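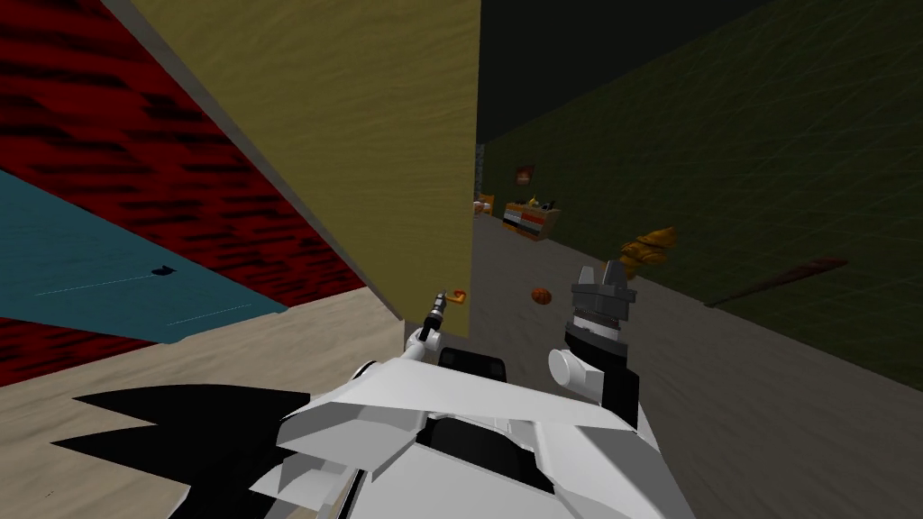
先说一声，我不是工程师，我是管工具间的。车间里上了机械手以后，原来贴在柜门上的那张小窍门单子一半都用不上了，改来改去，改成了现在这一页。想到哪儿写到哪儿，大家将就着看。

我们这边做的是家用小物件的拣选和装箱，以前全靠手，一个班下来腰酸得不行。现在是先在电脑的模拟场景里把动作跑一遍，跑顺了再下到工位上。所以我们这几个老拣货的，现在有半天是坐着看屏幕的。刚开始谁都不习惯，坐着反而比站着累！后来慢慢摸出一些门道，下面这些都是自己试过的。

一、看屏幕那半天怎么过

椅子调到脚能踩实地面，屏幕上沿跟眉毛差不多平。别笑，我头一个星期就是把屏幕垫得太低，脖子僵到晚上炒菜都不敢低头。杯子不要放键盘右边，放左后方，最好带盖。我们这儿洒过两回水，一回是我，一回也是我。

模拟场景里颜色都很跳，红墙黄墙绿墙，看久了眼睛发花。我的办法很土：每跑完一轮，就去看一眼窗外的树，再回来写记录。屏幕亮度往下调两格，屋里的灯别关。关了灯看着过瘾，散场的时候头疼。

记录本一定要用横格的，竖着分三栏：抓的什么、夹爪开多大、哪里不顺。字写大一点，交接班的人不用猜。以前我们爱写“还行”“差一点”，负责调程序的同事看了直摇头，差一点是差在左边还是差在右边？现在统一写方向，写“偏左”“偏高”，省了好多来回跑的工夫。

二、东西怎么分筐

给机械手备料，跟给人备料真是两码事。人手一伸，软的硬的自己就知道轻重；机械手得你先替它分好。我的分法是先按形状：圆的一筐，长条的一筐，带棱带角的一筐。圆的东西筐底垫一块防滑垫（厨房抽屉里铺的那种就很好用，剪开就能垫），不然筐一动它就满地跑。长条的一律顺着放，头朝一个方向，别横七竖八地插。

筐上的标签贴在短边，离筐口两指宽。我们试过贴长边，叠起来就看不见了，白贴。标签用油性笔写，外面再盖一层宽胶带，擦灰的时候不会花。我自己那套编号编到了142，中间空着几个号没用，是留给以后的新货的，麻烦新来的同事别顺手占掉。

还有，软面包、软布袋这类东西，别压在下面。听着像废话吧？可我真在底层翻出过压成饼的样品，心疼了一下午。

三、台面

台面是我最爱唠叨的。不管是机械手用还是人用，台面上只留这一轮要用的东西。剪刀、胶带、喝剩的豆浆，通通下去。擦台面用拧得很干的布，从远的一头往自己这边擦，最后再用干布收一遍。边角缝里的灰用旧牙刷扫，别用嘴吹，吹得满脸都是。

夹爪的指头面，下班前用不掉毛的布擦一遍，顺序是先停机、挂牌，再伸手。这个顺序没得商量。哪怕只是看见上面粘了一小块胶，也得先停机。我们小组有一块红色的牌子专门挂在开关上，谁挂的谁摘，别人不许代摘。胶印擦不掉的话，别拿刀片刮，问一下维护那边用什么清洁剂，不同的指垫不一样。

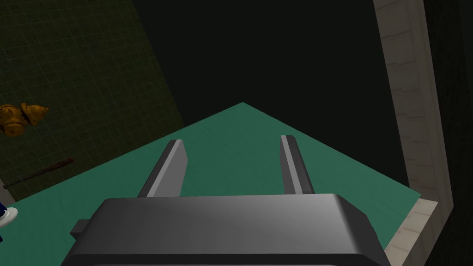

Durnwood 厂区 · 拣选二组 · 工具间小窍门

四、夹爪张开的时候看什么

我现在的习惯是，两根指头张开悬在台面上那一下，先不急着看它要抓什么，先看两边有没有挡道的。像靠墙躺倒的黄色消防栓、斜放的细棍子，这种不在中间的东西最容易被忽略，眼睛都盯着夹爪去了。我会先把左边扫一遍，再扫右边，最后才看中间。跟炒菜之前先看灶台一个道理，锅把手朝哪边，心里得有数。

长棍子尤其要留神，记录的时候两头都要写，不能光写中间在哪儿。倒着的东西也要写明是倒着的，底座朝哪头。写惯了，一句话的事。

五、人这边的变化

说点不那么“窍门”的。Purnico 这套系统刚来的时候，大家嘴上不说，心里都嘀咕：那我们干什么去？我也嘀咕过，回家跟老伴念叨了好几晚。现在用了一阵子，我的感受是，弯腰搬筐的活少了，动脑子和写字的活多了。好处是膝盖不疼了，坏处是下班以后脑子还在转，做梦都在给筐编号。

也有同事不喜欢。他们说以前一边干活一边聊天，手上有数，嘴上热闹，现在各看各的屏幕，冷清。我觉得这话在理。我们就把下午的休息并到一块儿，凑13分钟，谁都不许看屏幕，泡壶茶，轮流带点吃的。Jikositz 那边的班组听说了也跟着学，他们吃得比我们好，听说还有自己烤的饼。

手上的功夫也不要丢。我们每个月留一个上午全用手拣，该怎么拿还怎么拿。一来设备总有停的时候，二来你自己手上没感觉了，看屏幕也看不出毛病来。玻璃的、带盖的、一头重一头轻的，都拿起来掂一掂，再把感觉讲给调程序的同事听。他们挺爱听的，真的，拿小本子记呢！

排班上也提个醒：看屏幕和下工位最好隔开，别让同一个人连着看一整天。我们是上下午对调，吃完饭容易犯困的人就排下午站着的活（我就是其中一个，一坐下眼皮就打架）。

六、零碎几条

手套分两种颜色挂，擦台面的和摸样品的不要混。洗完夹在绳子上，指头朝上晾，里面干得快。

线多的地方用旧毛巾条缠一圈再扎扎带，拆的时候好拆，线皮也不会勒出印子。

Khondokar 的周转箱盖子紧，冬天更紧，开之前先按一下四个角。别用螺丝刀撬，我撬坏过，盖子现在还在我柜子里当托盘用。

记录本写满了不要扔，放到131号柜最上面一格，书脊写上月份。九月那本不知道被谁拿走了，看到的话请放回来，里面夹着我的饭卡。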